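Right hand releases plate early when moving from sink to pull-out rack

Posted in Home and service robots > Hands and grippers

Ashton Hinds
March, 7:40 pm

Looking for help with a dropping problem. We run a two-armed robot with five-axis wrists and Nomero hands, controller software from Keltari. The job is to pick up a plate at the sink, carry it along the counter and set it in a pull-out rack below the counter. It did this for weeks without trouble. Now the right hand lets go partway through the move. It is always the right hand. The left hand runs the same routine mirrored and has not dropped one.

What happens is the arm comes out over the floor, the wrist starts to turn the plate upright, and the fingers open a little. The plate slides out. The log gives fault 808, "grip reference lost," and the arm stops where it is, which is good, but by then the plate has gone.

What I have tried so far:
Cleaned the finger pads.
Raised grip force from the default to 92. It still drops, and I don't want to go higher with ceramic.
Restarted the controller and reloaded the hand profile.
Swapped to plastic plates so I can keep testing without sweeping up.

If I hold the arm still and close the hand on a plate, it will stay closed for as long as I care to watch. The manual lists 808 but only says to contact the dealer. The dealer has not answered.

Is this the hand, the cable or the software?

Maxine Bolger

Cable, most likely. We had the same fault on the same hand. It holds fine when the arm is parked and loses the signal when the elbow straightens, because that is when the hand cable gets pulled. When the hand loses its position signal it goes slack for a moment before the brake comes on. A moment is enough for a plate.

To check it, power the hand but leave the arm motors off. Close the hand on something soft, a rolled towel is fine. Have one person move the arm slowly by hand through the whole path while another watches the log. Support the arm the whole time, it is heavier than it looks and the shoulder will drop if you let go. If 808 shows up at the same elbow angle each time, you have found it.

On ours the plug at the wrist had backed out by less than the thickness of a coin. We pushed it in, put the clamp back on and gave the cable more slack at the elbow. After that we ran 259 plates before the next service and had no drops. If reseating it does not help, replace the whole cable. Don't splice it. I spliced one and was back doing the job again within a month.

Also put your grip force back where it was. It isn't the cause and it wears the finger tendons.

Damian Pfister

could be software, mine did something like this after an update. roll it back and see

Océane Dufour

I agree with Maxine on the cable, but there is a setting you should change whatever the cause is. In the Keltari hand menu look for "on signal loss." The choices are release, hold and hold then stop. Older profiles come set to release, and reloading the profile puts it back to release even if you changed it before. You said you reloaded yours, so check it.

Set it to hold then stop. With that on, a bad cable will still stop the arm but the hand should keep what it has. The reason for release was so that a person could get their fingers out, so if anybody works within reach of the hands, make sure the stop button is close to them before you change it.

I would also slow the section between the sink and the rack until you have 3 clean runs in a row with the log open. And keep feet out from under the path. A dropped plate is a small thing, but an arm that stops suddenly can throw one forward.

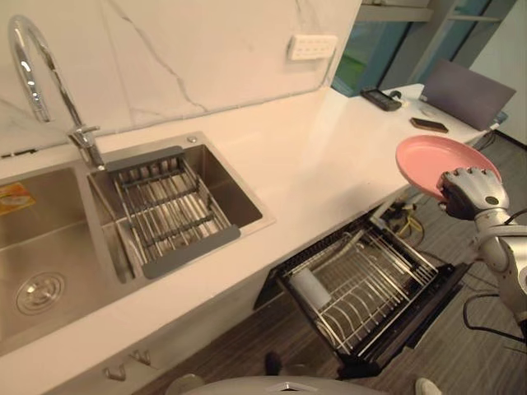
Lorraine Hoani adds that the setting is in a different place on the newer controllers, under "safety" and then "end of arm," and that it needs a full power cycle before it takes effect.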